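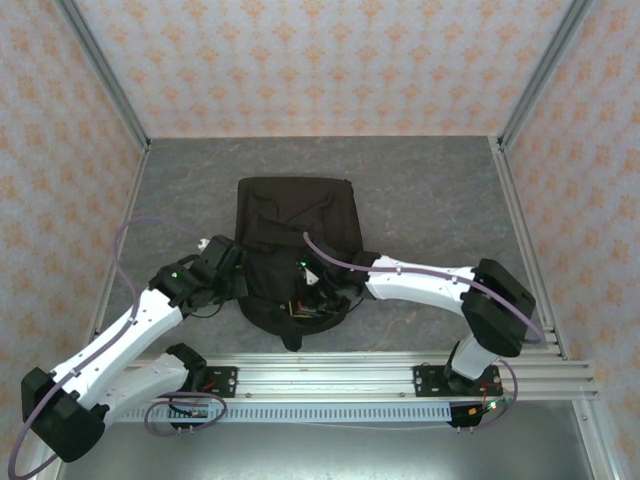

### 4.2 Soft bags and flat contents

The Mivstead survey recorded 232 bags in daily use. Most were backpacks with a fabric body and no frame, and these are the subject of this section. Bags with a rigid shell or a sewn-in board are covered in Section 4.3.

A soft backpack has no fixed shape of its own when empty. It takes its shape from what is put in it, from the surface it is lying on, and from the way it was last handled. We therefore did not record bag volume as a single value. For each bag we noted the labeled capacity, if there was one, and then the state in which the owner normally started to pack. Three states were used in coding. A bag was "open" if the mouth stood apart without being held, "flat" if the front and back panels lay against each other over most of their area, and "bunched" if the fabric was gathered into folds so that the outline of the panels could no longer be followed. Bags that were flat at one end and bunched at the other were coded as bunched. This last rule was added after the pilot in Gerska, where the two coders disagreed on such bags more often than on any others.

The starting state matters most for thin items. Owners packing a lunch box or a pair of shoes usually pushed the item in and let it open the bag as it went. A booklet, a folded letter or a thin folder does not do this. It bends when it meets a fold, and the corners catch on seams and zipper tape. In the interviews, owners described the same problem in different words: the paper "goes in crooked," "stops halfway," or "comes out with a dog ear." Several had given up on putting loose paper in the main compartment at all and used the outer pocket, even when the pocket was too short to close over it.

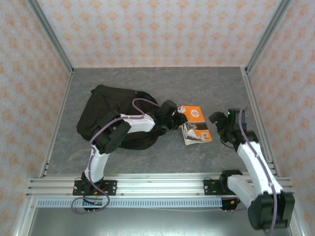 **Figure 4.** Dark fabric bag in the bunched state, with a small booklet lying flat next to it.

Figure 4 shows the pairing we refer to as bag and booklet. The bag is in folds, and the booklet is on the floor panel beside it. In the survey, 78 bags held at least one booklet of this general kind, such as a manual, a school planner or a pocket timetable. Larger bound books were coded separately. They are stiff enough to be used as a lever against the fabric, and owners often did use them that way, setting the spine against the back panel and sliding the book down along it.

We coded 2,417 placements in total, a placement being one item put into one bag and let go. Of these, 2,006 were made into the main compartment. An item that was taken out and put back was coded as two placements, and items moved within the bag without leaving it were not coded. Items already in the bag when the owner began were listed but were left out of the placement total. In practice these leftovers were mostly paper, pens and wrappers, found at the bottom of the compartment under everything else.

Owners dealt with a bunched bag in one of two ways before placing a thin item. The first was to straighten it. The bag was laid on its back, the lower part was pulled down, and the top flap or zipper edge was folded away from the opening. The second was to lift it by the top loop or by one strap and let the fabric hang, so that the folds fell out under their own weight. Lifting was faster but left one hand busy, and the mouth tended to close as the weight of the bag drew the two sides together. Straightening needed a clear surface at least as large as the bag. On crowded kitchen tables, owners who would otherwise have straightened the bag lifted it instead, or moved to the floor.

The fabric itself also played a part. Thin woven bags straightened easily but slid back into folds as soon as they were let go. Padded bags kept whatever shape they had been given, including a poor one. The Plitatia bags handed out by one of the schools in the sample belong to the first group. They have a light body and a fold-over top, and their owners described them as easy to carry and annoying to fill. We did not test fabric weight or stiffness, and the grouping used here rests on the coders' notes from handling each bag.

Color is a smaller matter but it came up often enough to mention. Dark bags with dark linings made it hard to see where the opening ended and a fold began. Some owners put a hand in first to find the bottom and then followed it with the item. Thomas, the coding scheme we adapted for this work, has no entry for this step, and we added one under the name "hand check." It is coded only when the hand goes in empty and comes out empty.

Two limits should be kept in mind. The starting state was coded once, at the beginning of packing, although a bag may pass from bunched to open after the first large item is in. A thin item placed late therefore meets a different bag from one placed early, and our starting code does not show this. The order of placement was recorded and is used in Section 5.1 to separate the two cases. Also, a bag was coded from the outside. A lining that had come loose could be bunched inside a body that looked flat, and we found this only where the owner pointed it out.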